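Peltdale Rota Export

README for the July release, 2023-07-19

Peltdale is a staff rota and shift-swap program for small businesses. This package holds the export tool, which takes the rota out of Peltdale and writes it as plain CSV files for a payroll program or a spreadsheet.

## What is in the package

- rota_export – the export program
- settings.txt – the settings file, with notes beside each line
- sample – a small rota to try things out on, with 30 staff and 2855 shifts
- CHANGES – the list of changes, newest first

## Before you start

You need Peltdale installed on the same machine and a user name with manager rights. Close the rota screen on every other computer first. If someone has it open, the export stops with error 367 and writes nothing.

## Running an export

Open settings.txt and fill in the site name and the first and last day you want. Save it, then run rota_export from the same folder. The files go into a new folder called out. Old files there are overwritten, so move them if you want to keep them.

The export writes three files: staff.csv, shifts.csv and swaps.csv. Staff are matched across the files by staff number. Names are only held in staff.csv.
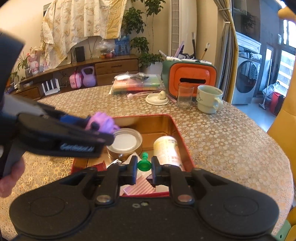
## Columns in shifts.csv

- staff_no: the number given when the person was added
- site: short name of the site
- start, end: 24-hour clock, local time
- break_min: unpaid break in minutes, blank if none was entered
- status: planned, worked, swapped or cancelled

A shift that runs past midnight is kept as one row under the day it began. Lougher payroll wants it as two rows – set split_nights to yes for that.

## Known problems

- Error 394 means a shift has an end time before its start. The row is skipped and listed in errors.txt.
- Swaps not yet approved by a manager are left out.
- Importing into Tater works, but the break column has to be mapped by hand.
- The old Ana format is still written if you ask for it. It has no status column and will be dropped in a later release.

## Who looks after this

Trefor Morgan wrote the export program and deals with faults. Mali Ruddock keeps the sample rota and this file up to date. When reporting a fault, send errors.txt and your settings file, with any staff names taken out.

Contact | © 2023 Peltdale | Back to top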